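## 4. Board and pusher set-up (Trila bench)

Updated 22 August 2020. Do section 3 first, arm needs to be homed before any of this.

**You need:** maple-look board, two bolts, the gray rod, hex key set (top drawer, put it back), one sheet of plain paper.

1. Arm up and parked. Red button IN.
2. Lay the board flat on the blue panels, long front edge toward you. Wipe underneath, sawdust makes it rock.
3. Drop a bolt in the hole just past each front corner. Snug, not tight. The planks are only glued.
4. Slide the rod up into the black collar till it stops. Tighten.
5. Tug it. If it moves, do step 4 again.
6. Red button out. In the Satel panel load `push_board`, speed 25 percent.
7. Jog down slow. Stop at 30 mm, then single steps. Paper should slide under the tip without dragging.
8. Save that hight as Z-zero.

> **Caution:** never jog down with the block row under the tip. Come down on bare wood, then go sideways.

Blocks go toward the far side of the board, close together, rod off to one side with a gap. Leave the near part of the wood clear, that's your push room.

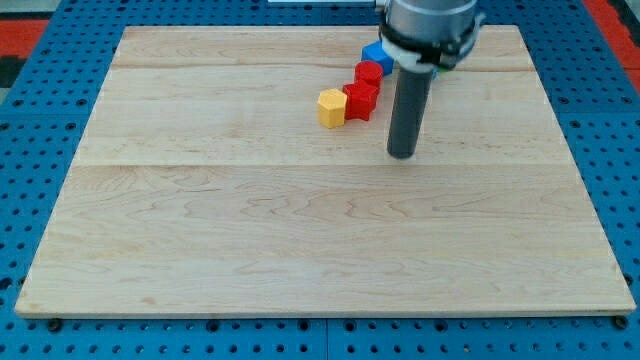 Echeverri bench wants it added that 25 percent is too fast for a first run on their arm, they start at 13 and only go up after a clean pass, and could the manual please say so. Fine. Start at 13 if you've never run this program.

9. Run one pass with the rod 30 mm up. Watch the collar, not the tip.
10. Same pass at Z-zero. Hand on the red button teh whole time.
11. Scraping noise: stop, raise 1 mm, save again, repeat 10.

**Notes**

- Z-zero is lost on power off. Redo 7 and 8.
- Error 29 = board offset not loaded. Reload the program, don't reboot.
- The Erkano rod is shorter. Won't work with the saved Z, don't swap them.
- Collar screw strips easy. Replaced once already in May. Short end of the key only.

When done: arm up, red button in, blocks back in the tin. Board can stay bolted. Section 5 is the pushing program itself.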